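Droltero
Notes on teaching the two-arm cell by remote control. Thread.

Started on this task in December. An operator holds a pair of handles, the arms copy the handles, and we log joint angles, gripper width and video. We call the setup Tulila.

The task: one arm holds a basket, the other picks up an object and puts it in.

Count so far is 296 demos. 153 survived review. Most of the rejects were operator hesitation. If you pause for two seconds to think, the policy learns to pause for two seconds and has no idea why.

Fix one: trim idle time at the start and end. Leave the middle alone. Cutting the middle gave us jumps in the arm path that looked like collisions.

Fix two: no regrasps. If the first pinch on the rim is bad, stop and reset. Operators hate this rule. It stays.

Latency on the handles was 9 frames when we began. It's 6 now, after moving video off the shared switch. Past that I'd have to touch the Dinska driver and I don't want to.

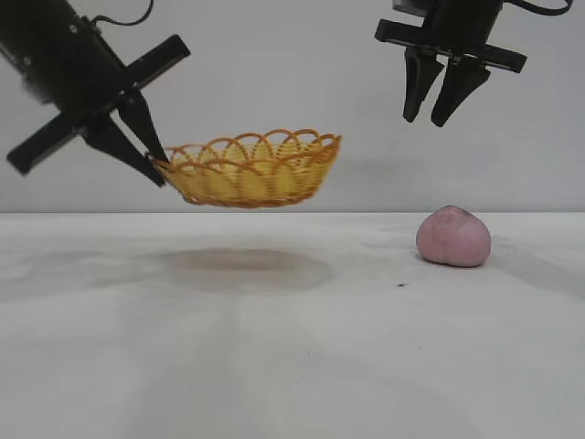

Holding the basket by one end makes the far end the hard part. The operator reads its height off the video and corrects too late. We now ask for the holding arm to stop fully before the other one goes for the object.

That costs about a second per demo and the paths come out much cleaner.

Same rule went into the Rashidi cell this morning. Different grippers, same complaint from operators.

Next up is varying the start position of the object. I'll post the reject rate when the next batch has been reviewed.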